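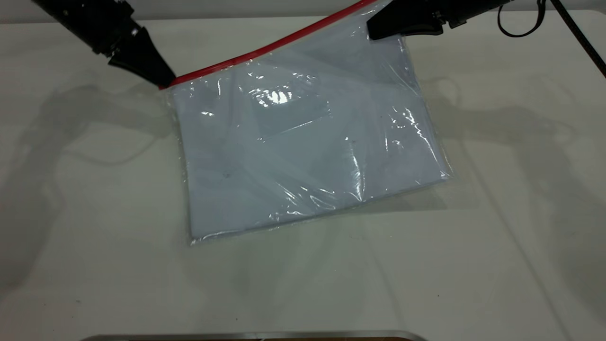

Figure 1. Bagging cell: two grippers at the red seal of a zip-top bag with a folded item inside.

Unit 2: When the packing table gets a robot

Reading for Friday: the Grokosham case, first half only.

The Grokosham site packs folded goods into clear bags for Teixeira, a linen and uniform supplier. Before the change, 30 people worked the packing tables on two shifts. Each person folded, bagged, sealed, checked and boxed. The company then bought cells from Stireo to take over the bagging and sealing steps. Folding stayed with people.

Sealing looks like a small job. A zipper bag is soft, it slides, and the film wrinkles over whatever is in it. A person feels the seal close and corrects without thinking. A two-arm cell has to hold the bag at both ends of the seal and keep it straight. Glare on the film also makes it hard for a camera to find the edges.

What changed for the packers

Task mix. A packer used to do five steps per item. Now most do one or two, plus clearing stops. Several said the day felt longer.

Pace. The old quota was 265 bags per person per shift. It was dropped, but the cell sets a rhythm of its own – people at the folding station feel it when they fall behind.

Hands and wrists. Fewer complaints about sore thumbs from pressing seals. More about standing in one spot.

Skills. Two packers per shift were trained to restart the cell and adjust the grip points. The training ran 26 hours and came with a new pay grade. The others were not offered it in the first year, and this caused more bad feeling than the machines did.

Head count. No layoffs. People who left were not replaced. Students often miss this when they read the company's own summary, so look at the staffing table as well.

Compare with Duslow (Unit 1), where packers were brought in before the purchase and asked which step they wanted to give up. They picked box lifting.

Terms to know: task allocation, machine pacing, attrition, deskilling, stop clearing.

For discussion
Who should decide which step is automated first?
Is clearing stops skilled work? How would you grade it for pay?
What would you measure in October if the cells had started in spring?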